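Oltach 台架套件评测：一台 Gurkach 配送车的标定、保养与换件复验

作者：Seren Landeg
2025-10-08

Oltach 是一套给小型轮式配送车用的维护台架，由滚筒座、标定板、同步盒、视频注入线束和一份上位机软件组成。D'Amico 负责供货和固件签名，软件授权随硬件走，绑定同步盒序列号。本文用它维护的是一台 Gurkach，四轮差速，前向单目相机一只，顶部激光雷达一只，轮毂电机自带编码器，惯导装在底盘中部的铝板上。这台车在 Timness 园区跑人行道线路，五月起归我们站点保养。

先说结论：滚筒座和注入线束值得买，标定板一般，软件的报告功能需要绕着用。下面按实际的工作顺序写，先装台架，再接车，再标定，再做回归，最后是一次轮毂更换后的复验。

一、安装台架

滚筒座到货时是散件，底框用内六角螺栓拼接。说明书给了拧紧顺序，没有给力矩值，发邮件问 D'Amico，对方回了一张表，建议把这张表打印出来贴在底框侧面。底框四角有调平脚，水平仪放在滚筒轴承座上读数，不要放在盖板上，盖板是折弯件，自身就不平。

地面要求比手册写的严格。手册说“平整地面即可”，我们最初放在环氧地坪的接缝上，后排滚筒在中速段有明显的拍频，编码器曲线上叠了一条周期性纹波。挪开接缝之后纹波消失。这一点在排查轮速问题时会误导人，很容易去怀疑轮毂轴承。

滚筒表面是滚花钢，附着足够，但对胎面不友好。做长时间回归时胎面会掉粉，粉末落在滚筒轴承的防尘圈上。我们的做法是每次测试后用干毛刷清一遍，不用压缩空气，压缩空气会把粉吹进轴承。

同步盒装在底框左侧立柱上。它有三路触发输出，分别接相机、雷达和惯导。端子是弹片式，插拔手感偏软，线束没有应力释放，我们另外加了扎带座。盒体散热靠外壳，立柱背面离墙太近时外壳会烫手，应当留出空隙。

二、接车

Gurkach 上台架之前要做的事情：

断主电源，等母线电容放电指示熄灭。
拆前罩，松开相机线束卡扣，拔下相机插头。
把注入线束插到主板的相机口，原相机插头用防尘帽盖好。
车轮落到滚筒上，前后系带收紧到底盘不晃即可，收得过紧会压缩悬架，轮胎滚动半径随之变小。
急停线接到台架急停回路，单独测一次。
上电，确认主板识别到的相机型号与原装一致。

注入线束是整套东西里做得最好的部分。它在物理层冒充原装相机，主板固件无需改动，感知程序也不知道图像的来源。我们以前用的办法是在软件层替换话题，那样测不到解串器和驱动这一段，而现场掉帧偏偏多发生在这一段。

有一个坑。注入线束的屏蔽层在同步盒一侧接地，在车一侧悬空。如果台架急停回路用了另一路电源，两边地电位不等，图像上会出现横向噪声，表现为偶发的行错位。把急停回路改到同一个插排之后正常。手册第一版没提，后来的勘误里加了一句，位置很不显眼。

三、静态标定

相机内参用随附标定板。板子是铝塑复合，印刷精度没有问题，支架太轻，有人从旁边走过就会抖。我们把支架底部压了沙袋。采集时软件会提示移动板子到各个区域，覆盖率条走满就可以停，继续采没有收益，边缘区域重复的样本反而会把残差拉高。

雷达与相机的外参标定走自动流程，初值来自车型文件。Gurkach 的车型文件有两个修订版，区别在雷达支架的高度。选错修订版，优化仍然能收敛，残差也不难看，但俯仰角会偏，结果是远处路沿的点云投到图像上时整体偏高。判断方法是看支架底部的钢印，不要看车身铭牌，支架是易损件，可能已经换过。

惯导的安装角标定要求车在台架上静置。手册的静置时间写得含糊，我们采 125 秒，曲线到后段已经平了。采集期间关掉空压机。听上去琐碎，我们有一次标定重做就是因为隔壁工位在用气。

时间同步要在标定之后检查，顺序不能颠倒。软件里有个“同步自检”按钮，按下之后同步盒发脉冲，三个传感器的时间戳与脉冲比对，输出偏差。按钮只给通过或不通过，要看具体偏差得去日志目录里翻文本文件。这种设计对维护人员不合适，偏差从很小逐渐变大是有意义的信息，二值结果把它丢掉了。

四、动态回归

动态部分依靠渲染街景。软件在工作站上跑一个城市场景，按滚筒转速推进虚拟车的位置，把对应视角的图像经同步盒送进主板，同时合成雷达点云走网口。车轮在滚筒上真转，电机真出力，控制闭环里只有外界是假的。

自带场景分园区、住宅街和城市路口三类。我们主要用城市路口，Timness 线路里出问题最多的也是过街。路口场景里有弧形路沿、斑马线、立在转角处的金属杆和杆座、沿街建筑和店面雨棚，没有行人时可以当作静态基线来跑。
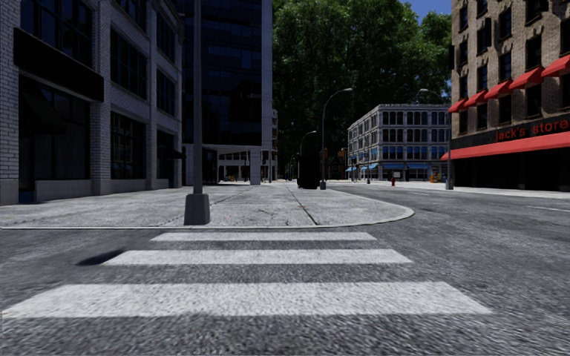

基线的用法是这样：车保养前跑一遍，保养后用同一随机种子再跑一遍，比较轨迹横向偏差、制动起点和路沿检测距离。只要三项都落在各自的容差带里，这台车就可以下台架。容差带由我们自己定，软件默认值过宽，轮速标定错一个档位也能通过。

横向偏差的容差我们设为 5 厘米。这个值来自园区坡道的净宽，别的线路应当自己量。制动起点比较依赖路沿检测，路沿检测又依赖阴影，因此太阳方位必须固定。软件的场景预设里，太阳方位默认跟随系统时钟，早上和下午跑出来的基线没法比。选项藏在“环境”页的第二级菜单，需要手动取消勾选，并且升级软件后会恢复默认。每次升级后第一件事就是检查它。

渲染质量够用。沥青的纹理在近处会发糊，车前很近的区域看上去有拖影，对车道线检测没有影响，对基于光流的里程计有影响。Gurkach 的视觉里程计会在这一区域取特征点，我们在台架配置里把图像最下方一段屏蔽掉，里程计的漂移随即回到实车水平。屏蔽只写进台架配置，绝不能写进车端参数。软件的“同步参数到车辆”功能会把两者一起下发，用之前必须把台架专用项逐条取消。这是我认为整套软件里最危险的一处设计，D'Amico 的答复是下一版会拆成两个按钮。

金属杆和杆座在合成点云里的表现比较可靠，适合用来目视检查外参。把点云叠加到注入图像上，杆的两侧边缘如果一侧溢出、一侧缺失，基本是偏航角有问题；整体上移或下移，回去查支架修订版。树冠部分的点云过于规则，不要拿来做任何判断。深色玻璃幕墙的回波模型也偏理想，实车在这种墙面前会丢点，仿真里丢得少。

延迟方面，从滚筒编码器到主板收到对应图像，手册没有给指标。要测它，可以给滚筒一个阶跃，然后比对编码器时间戳与图像帧时间戳。延迟本身稳定就不影响基线比较，抖动才影响。工作站如果同时在录屏，抖动会明显变大，录屏应当放到另一台机器上做。

五、日常保养在台架上怎么做

台架带来的一个实际好处是很多保养项目不用把车翻过来。滚筒座中间有空档，灯和手都能伸进去。

轮毂电机：低速空转，用听诊棒抵住轴端，逐轮听。再看相电流曲线，三相应当对称。单相偏低先查插头，Gurkach 的轮毂插头朝下，进水后端子发绿，清洁后涂介电脂。不要涂导电膏。

编码器：匀速段看每圈脉冲数是否一致。漏脉冲多数是线束在悬架摆臂处磨破，破口在内侧，从外面看不到，需要把护套整个退下来。

悬架：前后系带松开，手压车身一角，放开后看回弹。胶套老化时会有一声闷响，换胶套必须成对换。

雷达：清洁罩面用无纺布和厂家规定的清洗液。擦完跑一次静态点云，检查有没有固定角度的缺口。缺口跟着罩面转说明是罩面划痕，不跟着转说明是内部。

相机：原装相机拔下期间不要让镜头朝上放。插回时先对键位再推到底，卡扣要听到声音。插回后一定要关掉注入模式再跑一次实拍内参复核，只跑注入的基线检查不到镜头本身。

电池：台架放电测试可以设定阻力矩，让车按路谱耗电。这个功能我们用得少，滚筒的阻力由涡流制动器产生，制动器温升后力矩会掉，长路谱的能耗结果偏乐观。短路谱可以参考。

滚筒座自身的保养间隔是 600 小时，软件会计时，到时弹窗。项目包括轴承注脂、同步带张紧、制动器间隙。注脂嘴的位置在底框内侧，最里面那个要用弯头油枪。同步带张紧用手指压是不准的，应当用频率法，手机测频软件就够用。

六、一次换件复验

更换的是左前轮毂。故障表现是过街时车向左轻微摆头，随后修正，现场日志里左前轮速在起步段滞后。实车上看不出是电机、驱动还是胎压。

上台架后先跑路口基线，横向偏差超出容差，超出的位置集中在起步和下路沿之后。随后把左前与右前的驱动板互换，问题仍在左前，排除驱动板。互换电机插头做不到，线长不够，于是让四轮在滚筒上单独出力，左前的起步扭矩波动明显。拆下轮毂，端盖内侧有锈迹，轴承滚道有一处压痕。

新轮毂装车步骤如下。轴端螺母按厂家力矩拧紧，涂中强度螺纹胶，胶固化期间不上台架。写入新轮毂的序列号，重做换相角标定，此时轮子必须悬空，滚筒座的顶升杆就是为这个准备的。换相角标定完成后落轮，做滚动半径标定。新胎与旧胎的滚动半径不同，只换一个轮子时尤其要做，否则车端会把半径差解释成转向。

接着跑基线。第一遍仍有偏差，方向反了，向右。查出来是滚动半径标定时系带收得太紧，也就是第二节里写过的问题，自己写过的注意事项照样会犯。松系带重做，第二遍进入容差。再跑两遍确认重复性，三遍轨迹重合良好。

台架通过之后仍然要下地。我们在 Timness 的停车区画了一段直线和一个转角，低速跑，人跟在急停遥控范围内。直线段摆头没有再出现。转角处路沿检测距离比台架短，与保养前的实车数据一致，归因于相机与真实光照，不作为本次维修的遗留项。

单看工时，这次台架省下的主要是定位时间。没有台架，通常的做法是把驱动板、线束、轮毂依次换一遍，换到好为止，旧件是不是坏的说不清楚。

七、软件

上位机界面密，但逻辑还算一致。左列是设备树，中间是曲线或图像，右列是参数。常用操作都有脚本接口，文档给了函数名和参数类型，没有给错误码含义。脚本里任何一步失败都返回同一个值，需要去日志里查。

报告功能导出 PDF，页眉固定为 D'Amico 的标志，不能加工单号字段。我们改用导出原始数据，自己生成报告。原始数据格式是带表头的文本，字段名前后两版不一致，写解析程序时要按版本分支。

中文界面存在若干误译。“Runout” 译成了“用尽”，应为“跳动”；“Backlash” 译成了“反弹”，应为“齿隙”。建议维护人员使用英文界面，避免在交接记录里写错词。

授权绑定同步盒带来一个问题：同步盒返修期间，软件只能打开历史数据，无法连接车辆。站点只有一套台架的话，返修等于停工。D'Amico 可以提供周转盒，需要提前申请，押金另算。

八、与原有做法的比较

我们之前的台架是自制的，四个独立滚轮，加软件层图像替换。成本低，滚轮之间没有同步，只能测单轮。与之相比，Oltach 的前后滚筒有同步带连接，整车行为可以复现。它测不了的项目也要写清楚：侧向力测不了，滚筒不提供横向滑移；真实下路沿的冲击测不了，场景里车会下台阶，悬架没有动作；湿滑路面只能改摩擦参数，结果仅供对照。

我的同事 Nazareno Cattaneo 负责驱动和电池，他对制动器温升的意见比我大，认为放电测试功能目前不应该出现在产品页上。我同意他对长路谱的判断，短路谱我们看法不同。

九、优缺点

优点：
注入线束工作在物理层，车端固件不动。
滚筒座刚性好，调平后重复性好。
固定随机种子和太阳方位后，路口基线可作为保养前后的对照。
底框中空，保养可达性好。

缺点：
同步自检只有通过与不通过。
“同步参数到车辆”会带上台架专用项。
太阳方位选项升级后恢复默认。
标定板支架过轻。
报告模板无法修改，错误码没有文档。

适合有固定车型、需要换件后复验的站点。只有一两台车、故障少的站点，单买注入线束和同步盒即可，滚筒座可以以后再加。车型文件目前覆盖有限，下单前应当向供货方确认自己的车型和支架修订版都在列表里。

读者评论

底盘阿庆：接地那一段很有用。我们也是横向噪声，换了两根线束都没好，今天把急停电源挪到同一路，行错位没有再出现。

Nazareno Cattaneo：补充一点，涡流制动器外壳上有热敏电阻的预留孔，没有装。自己装一个，温度写进日志，放电曲线可以事后修正。短路谱我仍然保留意见。

tuzi_lab：请问视觉里程计屏蔽图像下方那一段，高度是怎么定的？

Seren Landeg：回 tuzi_lab，逐步加高屏蔽区，直到台架漂移与实车同速度段的漂移相当为止，不再往上加。相机俯仰角不同，结果会不同，不能直接抄别人的数。

老周修车：滚花滚筒掉胎粉的问题，可以问供货方要光面涂层的滚筒，附着力差一些，低速够用。我们站换了以后防尘圈干净很多。

mingde：车型文件选错修订版那个，我们两台车俯仰一直偏，看了钢印才发现支架换过。

联系我们 | 版权所有，未经许可请勿转载 | 返回顶部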